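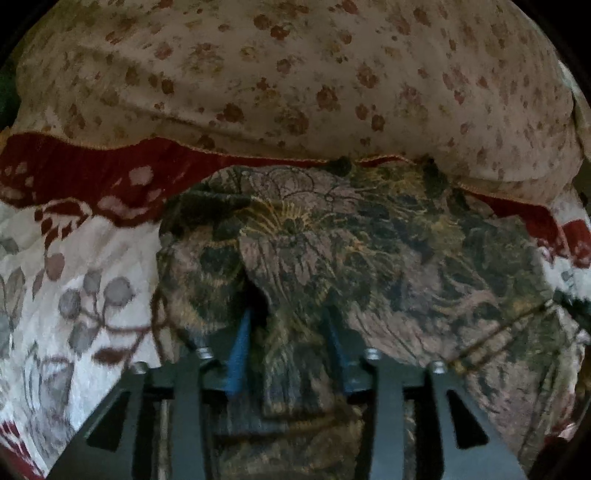

Most people who ask Vasanthi Rathnayake for old bedding want plain white sheets, she said, and it is the patterned things that end up staying on the shelf. She expects that to change next month, when the fabrics from Hekia House go on sale in Murner.

The guesthouse at 2074 Messina Road closed to overnight guests in the spring after its owner, Aníbal Guerreiro, decided to turn the building back into a family home. Its nine bedrooms were furnished over many years with bedcovers, cushions, throws, curtains and odd lengths of cloth, and the contents of the closets are now being gone through one room at a time.

A first list, finished in August, runs to 923 items. Guerreiro is keeping 79 of them. The rest will be sold from the dining room on the ground floor, with anything left over going to the Plillow textile exchange, where Rathnayake runs the counter.

"My aunt bought fabric the way other people buy postcards," Guerreiro said. "If she went somewhere, she came back with cloth. Some of it got made into covers, and a lot of it was put on a bed as it was and called a bedspread."

The sorting is being done on the beds themselves, which are the only flat surfaces in the house large enough for the job. Pieces are laid out, shaken, checked on both sides and placed in a stack for sale, repair or rags. Pillows stay on the beds until a room is finished and then go down together.

Woven pieces have taken the most time. Guerreiro said a tapestry weave can look sound from the front and have loose threads all along the back, so those are being turned over and looked at near a window before they get a price. Anything with a pulled thread is marked with a safety pin and sold as it is.

Buyers should not expect matching sets. Rathnayake said the rooms were never done in one style, and that a floral cover might have been used for years with a striped blanket and a cushion in a third pattern. A few covers were cut down to fit smaller beds, and the strips taken off were kept in pillowcases at the back of a closet. Those will be sold by the bag.

Soft and fuzzy fabrics are being kept apart from the woven ones so that lint does not spread. Cords, ties and other loose ends are going into a separate box, and people looking for something to finish a cushion or hold back a curtain are welcome to dig through it. 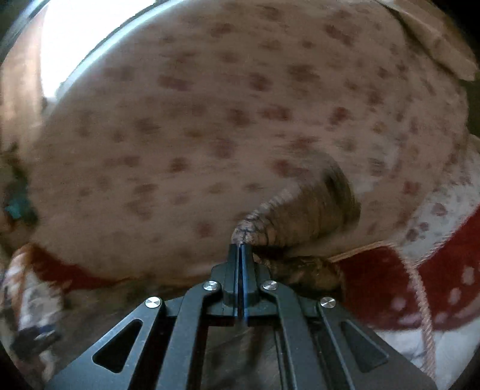 Spotted fabric and a twisted, cord-like piece at Hekia House.

Prices have not been set for everything. Small pieces will start at a dollar and bedcovers will be priced by condition, with no discount for buying several on the first morning — that may be looked at again after lunch. Payment can be made in cash or by card. Guerreiro said he would not hold items for anyone, including neighbors who have already asked.

Doors open at 9 a.m. and the sale runs until 4 p.m. on both days. Parking along Messina Road is limited to the side facing the house, and the driveway will be kept clear for loading. The dining room is reached by three steps from the front porch, but a side door with a ramp will be open for anyone who asks at the gate.

Furniture is not part of the sale. The beds, dressers and most of the lamps are staying in the house, and the kitchen goods were sold earlier in the year. The pillows will not be offered either. Rathnayake said the exchange does not take used pillows as a rule, and Guerreiro plans to pass the better ones on to relatives.

The exchange will take in the unsold fabric the week after. It will be closed for a day while the new stock is put out, and people with cloth of their own to donate are asked to wait until it reopens. Bags left outside the door overnight cannot be accepted.

Guerreiro said the pieces he is keeping are mainly ones he remembers from childhood visits, along with a green bedcover that his wife wanted. He has not decided where they will go. The upstairs linen closet, he said, is going to be a bathroom.

Work on the house is due to start once the last of the rooms is empty.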